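Online Shop Systems, Unit 6: Connecting a Stock Feed to the Shop
Handout, version of 2018-11-24
Prepared by Babak Dehghan

Before this unit you should have your practice shop running and the product catalog from Unit 4 imported. If your catalog is not complete, please use the sample file in the course folder. It has 700 products, enough for all exercises below.

6.1 What the feed does

A shop has at least two places where the number of available items is stored. One is the warehouse program (in our course it is Stendel), the other is the shop database. A stock feed copies the numbers from the first place to the second. The customer sees only the second one. When the two do not agree, the shop sells something that is already gone, and somebody must write an unpleasant e-mail.

We call the warehouse program the leading system. Write this down, it will be important in 6.3.

6.2 Full feed and delta feed

A full feed sends every product each time. It is simple to build and simple to repair, but it is slow. With our practice server you can send 1,000 lines in one request, larger files must be split.

A delta feed sends only the products where the quantity has changed after the last run. In the exercise we run it every 15 minutes. The weak point is a lost message: if one delta does not arrive, the wrong quantity stays in the shop until the same product changes again. For this reason most shops use both – deltas in the day, one full feed at night.

6.3 Reserved quantity

Many students forget this part in the exam project. When a customer pays, the item is still on the shelf, so Stendel still counts it. The feed must therefore send the free quantity:

free quantity = quantity on shelf – reserved quantity

The Twal connector makes this calculation for you if the option "subtract reservations" is on. In a new installation it is off. Open Settings, then Feed, then Quantities, and switch it on before the first run. If you switch it on later, start a full feed by hand.

6.4 Variants

Clothing shops have one product page and many variants under it, for instance one for each size. The page itself has no stock. Only the variants have it, and each needs its own article number, the same in both systems. In the Udberg sample catalog the numbers are built from model, color and size, in this order, with a hyphen between them.
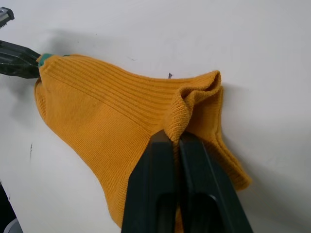 Mieke Van Beek wrote to the course forum that her feed ran without any error, but all variants showed zero in the shop. She had imported the article numbers with a space at the end, and after cleaning the column and a new full feed the quantities were correct. Please check your own file for this before you ask for help.

6.5 Exercise

Work in groups of 3.
Install the connector and enter the key you got for the Omdale test server.
Run a full feed and save the log.
Place one order in the shop, then run a delta feed.
Compare the free quantity in both systems and write down the difference, if there is one.

Upload the log and your notes as one file. In March we come back to the same shop and add returns, so please do not delete it.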